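Home | Alerts | Weather | Archive | About

We use cookies to improve this site. By continuing you accept our cookie policy.

Thread by Duygu Polat, December

River flood warning for the Valow is now in effect from the Karabulut bridge down to Evon. It runs through tomorrow noon.

The gauge at Karabulut read 212 inches at 6 a.m. Flood stage there is 200. It was still rising at last check.

Rain has let up for now. The water coming through is from the hills overnight, so the river will keep going up for a while under a dry sky.

Lower Evon is the main concern. The county has asked 77 homes on the river side of Mill Road to leave before dark. If you are on that list you should have had a call or a knock.

Shelter is open at the Justlow school gym, with room for 400. Pets are allowed in carriers. Bring your own bedding and any medicine you need.

Roads closed as of 10 a.m.: Mill Road south of the feed store, the low crossing at Karabulut, and both ends of Ferry Lane. Route 3 is open but has water on the shoulder.

Sandbags are at the Justlow fire station until 8 p.m. You fill your own. Shovels are limited, so bring one.

Second band of rain is expected after midnight. Forecast is for one to two inches, less than last night, but the ground is full and most of it will run off.

Keep papers somewhere dry and up high. Insurance, IDs, the deed if you have it. A box with a lid that latches is fine for the small things.

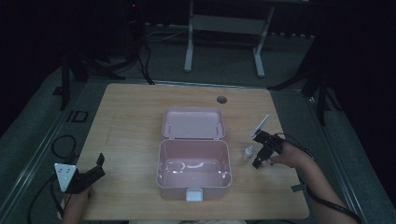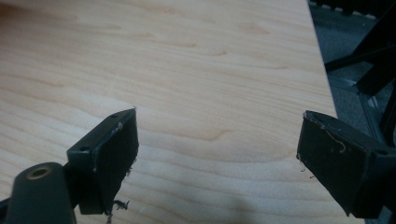 Perihan Demirtaş replied that the north end of Ferry Lane was open again when she drove it just before 11, one lane only, but the south end still had barricades up and water over the center line.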